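4. 섞인 상자 안의 물건과 그 이름

4.1 상자와 내용물

이 절에서는 한 상자에 여러 종류의 작은 물건을 함께 넣어 두는 보관 방식을 다룬다. 앞 절에서 우리는 이것을 '섞인 상자'라고 불렀다. 섞인 상자는 정리가 안 된 상자와 같은 뜻이 아니다. 물건의 주인이나 관리자가 일부러 종류를 나누지 않고 두는 경우도 있고, 나누려고 했지만 기준을 정하지 못한 경우도 있다. 두 경우는 겉으로 보면 구별하기 어렵다. 그래서 우리는 상자의 상태를 판단하지 않고, 상자 안에 있는 물건을 사람들이 어떤 말로 부르는지를 먼저 조사하였다.

조사는 벨라브스테드(Velavstead)에 있는 생활용품 재사용 창고 텔투스(Teltus)에서 시작하였다. 이 창고에서는 들어온 물건을 큰 물건과 작은 물건으로 나누고, 작은 물건은 뚜껑이 없는 사각형 상자에 담는다. 상자의 크기는 한 가지로 통일되어 있으며, 칸막이를 쓰지 않는다. 칸막이는 예전에 사용했으나 긴 물건이 들어가지 않아서 없앴다고 한다. 조사 대상 물건은 모두 77점이며, 목록은 부록 가에 있다.

물건의 조합에 대해서 먼저 설명할 필요가 있다. 섞인 상자에는 재료가 다르고 쓰임도 다른 물건이 나란히 있다. 그림 2의 앞쪽 상자에는 부채 모양으로 털이 퍼진 솔, 나무 고리, 끈이 달린 검은 천 주머니, 황갈색 내용물이 든 투명한 포장이 같이 있다. 이 물건들은 서로 가까이 있으나 한 단어로 묶기가 쉽지 않다. 솔은 '도구'라고 부를 수 있고, 주머니는 '담는 것'이라고 부를 수 있다. 나무 고리는 그것만 보아서는 어디에 쓰는지 정하기 어렵고, 참여자에 따라 이름이 많이 달라지는 종류에 속한다.

우리는 물건의 쓰임을 미리 정해 주지 않았다. 물건에 이름표를 붙이면 참여자가 이름표의 말을 그대로 따라 하는 경향이 예비 조사에서 나타났다. 예를 들면 '장식용 고리'라고 쓴 이름표가 있으면, 참여자는 그것을 커튼이나 가방과 연결하지 않고 장식품 쪽에만 놓았다. 본 조사에서는 이름표를 모두 떼었고, 포장에 인쇄된 글자가 있는 물건도 따로 모아서 분석하였다.

4.2 절차

참여자는 36명이며 모두 텔투스 창고를 이용한 경험이 있는 성인이다. 참여자 한 명이 상자 앞에 앉아서 물건을 하나씩 꺼내고, 꺼낼 때마다 그 물건을 부르는 말을 소리 내어 말하였다. 그다음에 책상 위에서 물건을 원하는 만큼의 무더기로 나누었다. 무더기의 수와 크기에는 제한이 없었다. 한 회의 시간은 쉬는 시간을 포함하여 80분을 넘지 않게 하였다.

꺼내는 순서도 정해 주지 않았다. 위에 있는 물건부터 꺼내는 사람이 많을 것이라고 우리는 예상하였다. 그러나 실제로는 손잡이처럼 잡기 쉬운 부분이 있는 물건, 또는 색이 바닥과 많이 다른 물건부터 꺼내는 사람이 많았다. 회색 바닥에서는 밝은 색 물건이 먼저 눈에 들어오고, 검은 천으로 된 물건은 바닥의 그늘과 섞여서 늦게 발견되는 일이 있다. 참여자 중에는 검은 주머니를 상자의 일부라고 생각하여 마지막까지 꺼내지 않은 사람도 있었다.

무더기를 만든 뒤에는 면담을 하였다. 질문은 두 가지뿐이었다. 첫째, 각 무더기를 다른 사람에게 설명한다면 어떤 말을 쓰겠는가. 둘째, 어느 무더기에도 넣고 싶지 않은 물건이 있는가. 면담은 치우위에 판(Qiuyue Pan)이 진행하였고, 기록의 분류는 크리스티안 히랄도(Cristian Giraldo)가 하였다. 두 사람의 의견이 다른 경우에는 녹음을 다시 듣고 결정하였다. 다시 들은 후에도 결정되지 않은 답은 '미정'으로 남겼다. 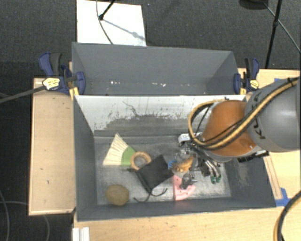 분류의 기준으로는 에체베리(Echeverri) 분류표를 고쳐서 사용하였다. 원래의 분류표는 재료, 쓰임, 장소, 소유자의 네 항목으로 되어 있다. 우리는 여기에 '모양'을 더하였다. 참여자가 '둥근 것', '납작한 것', '길고 끝이 퍼진 것'과 같은 말을 자주 썼는데, 네 항목 중 어디에도 맞지 않았기 때문이다. '소유자' 항목은 남겨 두었으나 해당하는 답이 적었다. 재사용 창고의 물건은 이미 주인을 떠난 상태이므로 이것은 자연스러운 결과라고 생각한다.

4.3 결과: 이름이 쉬운 물건과 어려운 물건

이름이 가장 안정된 물건은 솔이었다. 참여자들은 '솔', '붓', '빗자루 같은 것'이라고 불렀고, 단어는 달라도 무엇을 하는 물건인지에 대해서는 의견이 거의 같았다. 다만 솔과 붓의 경계는 분명하지 않았다. 털이 넓게 퍼져 있으면 '솔'이라고 하는 사람이 많고, 털이 좁게 모여 있으면 '붓'이라고 하는 사람이 많았다. 손잡이의 색이나 재료는 이름에 영향을 주지 않은 것으로 보인다.

주머니의 경우에는 안에 무엇이 있는지가 중요하였다. 참여자는 주머니를 들면 먼저 손가락으로 눌러 보았고, 비어 있다고 판단하면 '주머니'라고 불렀다. 무엇인가 들어 있다고 판단하면 이름이 내용물 쪽으로 옮겨 갔다. 같은 주머니가 어떤 사람에게는 '천으로 된 것'의 무더기에, 다른 사람에게는 '나중에 열어 볼 것'의 무더기에 놓였다. 후자의 무더기를 우리는 미리 생각하지 못하였다. 이 무더기를 만든 참여자는 적지 않았고, 그들은 정리를 한 번에 끝내는 일이 아니라고 설명하였다.

포장된 물건에서도 비슷한 현상이 있었다. 투명한 포장은 내용물의 색과 덩어리가 보이므로 이름을 붙이기가 쉬울 것 같지만, 그렇지 않은 때가 있다. 황갈색의 내용물을 보고 한 참여자는 '과자'라고 하였고, 다른 참여자는 '말린 것'이라고만 하였다. 그는 포장을 뜯지 않고는 더 말할 수 없다고 덧붙였다. 먹을 수 있는 물건일 가능성이 있으면 참여자들은 그것을 다른 물건에서 멀리 놓았다. 책상의 가장자리까지 옮긴 사람도 있다. 솔이나 천과 같이 두면 안 된다는 생각이 강한 것 같다.

나무 고리는 반대의 예이다. 재료는 누구나 쉽게 말하였으나 쓰임은 말하지 못한 사람이 많았다. 커튼 고리, 아기의 장난감, 수건을 거는 고리, 공예 재료라는 답이 나왔다. 쓰임을 말하지 못한 참여자는 보통 '나무로 된 것' 무더기를 따로 만들었고, 그 무더기에 고리 하나만 있어도 그대로 두었다. 한 개로 된 무더기는 창고 직원의 입장에서는 불편하지만 참여자의 입장에서는 정직한 분류라고 할 수 있다. 모르는 것을 아는 것 옆에 놓고 싶지 않다는 말이 면담에 여러 번 나왔다.

분홍색의 휘어진 쐐기 모양 물건처럼, 재료와 쓰임이 모두 분명하지 않은 물건도 있다. 이런 물건에는 색과 모양의 말이 같이 쓰였다. '분홍색 그것'이라는 표현은 분류표의 어느 항목에도 넣기 어려워서 모양 항목에 넣고 따로 표시를 하였다. 이 결정에는 약점이 있다. 색을 독립된 항목으로 만들면 결과가 달라질 수 있으며, 다음 조사에서는 이것을 확인하려고 한다.

4.4 끈과 바닥에 관한 추가 관찰

본래의 연구 질문에는 없었으나 여기에 적어 둘 관찰이 두 가지 있다.

하나는 끈이다. 끈이 달린 물건은 상자 안에서 다른 물건과 쉽게 얽힌다. 참여자가 주머니를 들 때 끈이 다른 물건을 당기면, 그 두 물건이 한 세트라고 생각하는 일이 있었다. 면담에서 물어보면 '같이 나왔으니까'라고 답하였다. 물건이 상자에서 나오는 방법이 분류에 영향을 준다는 뜻이다. 텔투스에서는 3월부터 끈을 안으로 접어 넣고 보관하기로 하였으므로, 그 후의 자료와 비교할 때에는 주의가 필요하다.

다른 하나는 상자의 바닥이다. 오래 쓴 상자의 바닥에는 긁힌 자국과 닳은 부분이 생긴다. 우리는 처음에 이것을 기록하지 않았다. 그런데 면담에서 어떤 참여자가 바닥이 낡은 상자의 물건은 '덜 소중한 것'으로 보인다고 말하였고, 그 후 질문지에 바닥의 상태를 적는 칸을 추가하였다. 추가한 시점이 늦어서 통계로 말할 수 있는 자료는 없다. 그러나 작은 물건의 가치를 판단할 때 그릇의 상태가 함께 보인다는 점은 보관 연구에서 더 다룰 필요가 있다.

4.5 브리스트홀름 자료와의 비교

브리스트홀름(Bristholm)의 가정 조사에서는 섞인 상자가 주로 현관과 부엌에 있었다. 가정에서는 상자의 내용물을 모두 말할 수 있는 사람이 보통 한 명 있고, 다른 가족은 그 사람에게 물어본다. 창고에는 그런 사람이 없다. 그래서 창고의 참여자는 물건 자체를 더 오래 보았고, 가정의 참여자는 물건보다 장소를 먼저 말하였다. '부엌에서 쓰는 솔'이라는 말은 가정 자료에 많고, 창고 자료에는 드물다.

이 차이를 문화의 차이로 설명하는 것은 아직 이르다. 두 조사는 물건의 목록이 다르고 면담의 길이도 다르다. 가정 조사에서는 참여자가 자기 물건을 다루었으므로 소유자 항목의 답이 많은 것도 당연하다. 비교가 가능한 것은 솔과 천 주머니뿐이며, 이 두 물건에 한해서 보면 모양의 말이 창고 쪽에서 더 자주 나타난다. 포장된 식품은 가정 조사의 목록에서 제외되었으므로 비교하지 않았다.

답의 전체 기록은 부록 나에 정리하였다. 부록의 표기는 참여자가 말한 그대로이며, 표준어가 아닌 단어도 고치지 않았다. '미정'으로 남긴 답은 다음 절의 계산에 포함하지 않는다.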